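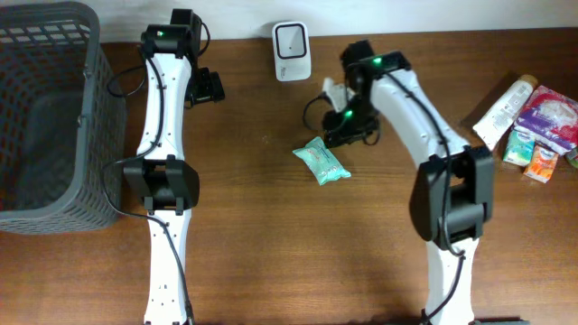
Notebook, February, second half. Started writing at 7:40 am with coffee, so the first page might be tidier than the rest.

Back on the Dillow clock movement. For anyone picking this book up from the shelf: it's the weight-driven one that came in with the seized strike side, the owner says the family always called it a 1650 clock, and I've been saying "hmm" in a friendly voice ever since. The plates might be old. The pillars might be old. The escapement is a lot newer than that, and on the back of the front plate, scratched in a very neat hand, there's a repairer's mark and 1944. I love finding those! Somebody sat down in the middle of a war and bushed the third wheel pivot hole, and did it well, too. That bush is still rounder than two of mine from last month.

Where I left off: going train apart and cleaned, strike train apart and not cleaned, bell off, hands in the lidded tin.

Cleaning. Mixed a fresh jar of the Clundent concentrate, one part to nine, 900 ml total so it covers the great wheels. Gave the strike parts 30 minutes and then brushed them. The old batch was leaving a gray bloom on the brass and I'd been blaming the water. New batch, same water, no bloom. So I owe the tap an apology. Please write the mixing date on the jar lid when you make some up, me included – the last one had no date and I think it was ancient.

Pegged out all the pivot holes by hand. This took most of the morning and six sticks of pegwood, and the fly arbor hole still came up black on the fifth pass. I don't know what they oiled this with in the past but it has set like varnish. A drop of solvent left standing in the sink for a few minutes softened it and then it came away in one horrible little plug.

Pivots next. Most polished up nicely. The pin wheel rear pivot is scored, two clear grooves that catch a fingernail, and it's slightly tapered toward the shoulder. I went at it with the fine file and then the burnisher, and it's better, but now it's undersized for its hole, obviously. So that hole gets a bush. I don't like adding bushes to a plate this nice but the depthing was already sloppy on that side and you could feel it, a sort of crunchy spot once per turn.

Reamed it from the inside, checked upright with the arbor in place, pressed the bush in and broached it to fit. Fit is good. Then I dropped the arbor in and found it leaning, took it all out, cursed, and discovered a speck of swarf under the front shoulder. Wiped it, tried again, perfectly upright. Fifteen minutes of my life.

Lunch (leftover chili, not relevant, but it was great).

Afternoon was the warning. This is the part I always have to relearn, so I'm writing it out slowly this time. With the locking piece home and the count lever sitting down in a slot, the warning wheel pin wants to be half a turn away from the warning piece. Less run than that and it may fail to unlock cleanly. I had it at nearly a full turn on the first try, so I eased the plates, held everything with one thumb, moved the wheel along a couple of teeth, and the hammer tail promptly jumped off its pin. Got it on the fourth go. Next time set the hammer tail FIRST, then worry about the warning. I have written this in the previous notebook as well, I just looked.

Strike now runs through on a light test weight. Counted it round the full twelve hours twice and the second time it gave me eight at nine. The count lever tip is a bit rounded off and rides up on the shallow slot. I don't want to file the count wheel, it's original as far as I can tell, so I'll dress the lever tip instead and see. Tiny amounts.

Oil: Chambi medium on the train pivots, nothing on the wheel teeth, nothing on the count wheel. A smear of Gralter grease on the hammer spring where it rubs. We're nearly out of the Chambi, there's one good bottle and one that has gone yellow, and I've moved the yellow one to the lathe shelf so it stays out of clocks.

A thought on the date, for whoever ends up writing the report. There are four spare holes in the front plate, filled, and you can only see them when the brass is really clean. Two of them line up with where a balance cock could have gone. If it started life with a balance and was converted to a pendulum later, the family story looks a lot less silly than I'd assumed. I'm not putting that in writing to the owner until I've compared the spacing with the drawings in the big blue book, but I got pretty excited and measured everything twice.

Still to do:
Dress count lever tip, retest strike round the full twelve.
Rope is frayed near the splice, order new.
Suspension spring has a kink, replace.
Rub down the bell stand screw, it's burred.
Drawings and hole spacing.

Put it up on the test stand at 4:50 pm, going side only, nice even beat.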